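The Slow Work of a White Desktop

Most complaints about office furniture concern chairs. The desktop gets attention only when it fails, and white desktops fail in ways that show. They yellow near windows, gray along the front edge where forearms rest, and swell at the corners when water reaches the core. Manufacturers treat these as three separate problems with three separate tests, and a buyer comparing spec sheets will find that few suppliers report all three.

Fesau, a maker of work surfaces for small offices and schools, began rewriting its spec sheets in March. The change came after a run of warranty claims on a matte white top sold under the name Clukico. Lieselotte Grube, who manages surface testing there, went through the returned tops and sorted them by failure. Yellowing was the smallest group. Edge swelling was the largest, and most of it had started at the cable cutout, where the factory seal had been broken by an installer enlarging the hole.

"The surface was within tolerance on almost every piece," Grube says. "The hole was the problem, and the hole was not in our test plan."
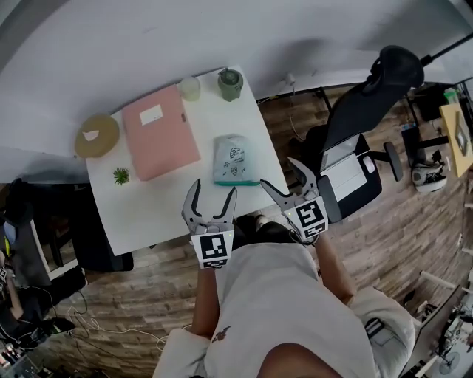
A white desk, with pink folder, small succulent and plastic bag.

A matte white top is usually one of two things: a decorative layer pressed onto a board, or a sprayed and cured coating. The pressed layer resists abrasion better. The coating gives a continuous skin over the edges, which matters for moisture, but it is thinner and marks more easily. Gloss level changes how either one ages. A very flat finish hides fingerprints on the first day and holds skin oil in its texture by the second year. A satin finish shows prints at once and wipes clean.

Abrasion testing is well established. A sample is clamped to a turntable, two weighted wheels are lowered onto it, and the technician records the point at which the pattern begins to wear through. On a plain white surface there is no pattern to lose, so wear is judged by change in gloss. Fesau takes a gloss reading every 500 cycles. Sabine Mühlbauer, a coatings chemist who consults for several board mills, considers the method sound but incomplete.

"A wheel wears evenly, and a person doesn't," she says. "A person wears two patches in front of the keyboard and leaves the rest alone. The eye picks up the contrast long before the meter would call either patch a failure."

Her own procedure uses a felt pad loaded with artificial sweat, moved back and forth over a strip for 9 hours. The strip is then read against the untreated area beside it. The result is given as a difference, with no pass mark attached. Mills have been slow to adopt it, in part because a number without a pass mark is hard to print on a label.

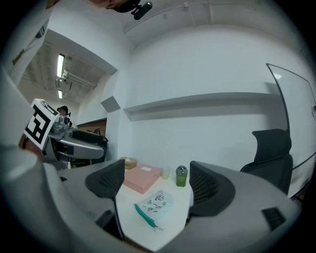
A white tabletop between two gripper fingers

Stains are a smaller matter than buyers expect. Coffee and tea come off nearly any modern surface if they are wiped within the day. The persistent offenders are solvent marker, hair dye, and the plasticizer in soft vinyl goods. Plasticizer moves slowly out of the vinyl and into a coating, softening it and leaving a faint tacky outline. Warmth speeds the process. Pressed surfaces are largely immune. Sprayed ones vary by resin, and the resin is seldom named in the catalog.

Repair is where the two types part company. A sprayed top can be sanded and recoated by any competent shop. Drevwood, which refinishes contract furniture, will take a coated top down to primer and return it in 7 working days. A pressed top cannot be sanded at all — the decorative layer is a fraction of a millimeter thick — and a chipped edge can only be filled with colored wax or rebanded. Lachlan Lindsay, the shop foreman, keeps a drawer of white wax sticks and says none of them matches anything older than a year.

Šimek, a supplier of edge banding, now sells a peel-and-stick sealing ring for cable cutouts. It is fitted after the hole is enlarged and pressed down by hand. Grube's lab has it on trial with a small set of Clukico tops, each left standing in a shallow tray of water and measured for thickness at the cutout. Results are due with the next edition of the spec sheet, which will list swelling at factory edges and at field-cut edges in separate columns.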